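How Do You Choose a Robot's Fingers?

A gripper is the part of a robot that takes hold of things. Many grippers have just two fingers. They move apart, go around an object, and squeeze.

At the Clemden workshop, people test grippers before putting them on a robot arm. They hold the gripper in one hand and use it to do small jobs, such as moving things on a table. A camera on the gripper records each try.

The pads matter a lot. A pad is the part of the finger that touches the object. Hard, smooth pads can let a slick object slide away. Softer pads press into shape a little and touch more of it. Soft pads also wear out sooner.

In January the workshop compared two kinds of pads. Each kind got 71 tries at each job. The hard pads did well with wooden blocks. The soft pads did better with bags and pouches, which bend when you squeeze them.

Width matters too. Fingers have to open wider than the thing they pick up. If they are too thick, they won't fit into a narrow space, like one slot of a divided tray.

Try it yourself. Put a sponge on the end of each of two rulers and hold one in each hand. Pick up a pencil, then a bag of chips. Now take the sponges off and do it again. Which was easier? Write down your results. 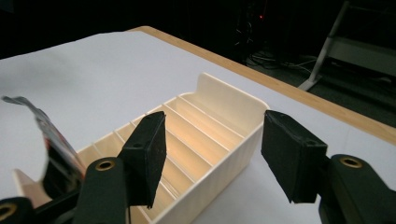

Nandi Shezi writes: We tried the ruler test at our kitchen table and the pencil kept spinning around between the sponges. Picking it up near the middle helped. Could you do one on grippers with three fingers next?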